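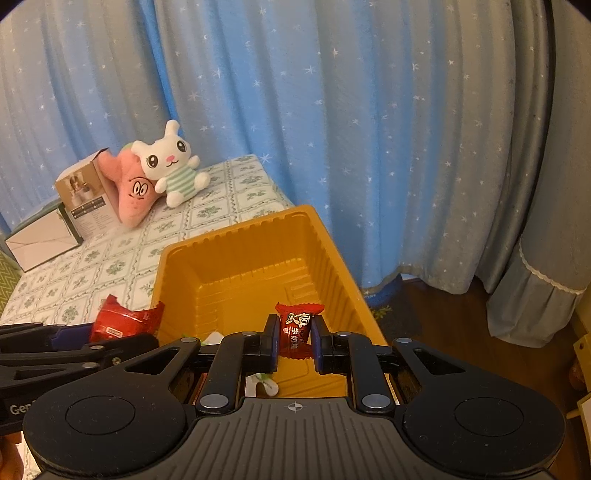
4. Setting up a reading club in Trumon

A reading club in Trumon is a shared shelf for people who read the same novel in the same weeks. You need a Skivico account and at least one book on your own shelf before you begin. Every club has a badge, and members find it in their list by this badge, so choose a thing with a strong color and a simple shape. A small red candy packet with a round-eyed cartoon face is easy to recognize also at thumbnail size, but do not expect that the lettering on such a shiny wrapper can be read there.

4.1 Create the club

1. Open Trumon and select Shelf, then Clubs.
2. Select New club.
3. Enter a name. The name may have up to 22 characters, spaces included.
4. Select Badge and choose a picture from your device. Drag the picture until the object you want is inside the circle.
5. Select Save. The club appears in your list with the label "Owner".

Note: You can change the badge at any time. The name can be changed only by the owner.

4.2 Add the first novel

1. Open the club and select Add title.
2. Type the title or the name of the author. If the search gives several editions, choose the one most members have.
3. Check the page count. For long editions (our longest test novel had 791 pages) we recommend that you switch on Divide by chapter.
4. Set the start and the end of the reading period.
5. Select Publish to club.

Caution: If you replace the edition after members have started to read, all their page marks are deleted. Notes are kept, but they move to the end of the nearest chapter.

4.3 Club header

The header is the wide picture over the discussion page. It is optional. Without a header, Trumon shows the color of the badge.

1. Open the club and select Appearance, then Header.
2. Choose a picture in landscape format.
3. Set Text color to Dark or Light and look at the preview.
4. Select Apply.

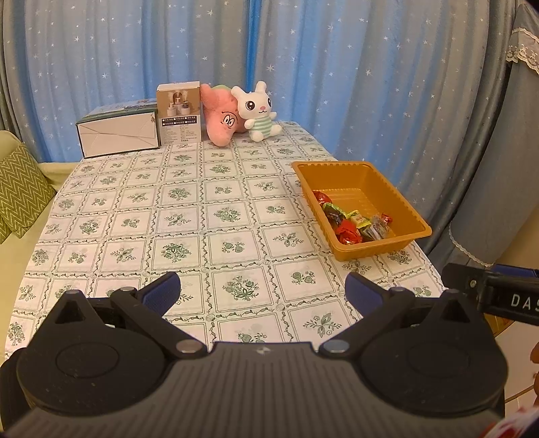

Figure 2: Table with patterned tablecloth and orange tray

Note: The club name is always printed in the lower left corner of the header. It cannot be moved.

4.4 Invite members

1. Select Members, then Invite.
2. Enter the e-mail address, or copy the invitation link and send it yourself.
3. Choose Reader or Moderator. A club can have 2 moderators in addition to the owner.

Members who use a Cikau reading device must update it before they open the link. On older versions the club opens, but the discussion stays empty.

If an invitation does not arrive, wait one hour and send it again from the same page. Do not create a second club with the same name.

Text: Sabine Kohlhase. Checked by Gudrun Teuber, 2020-07-01.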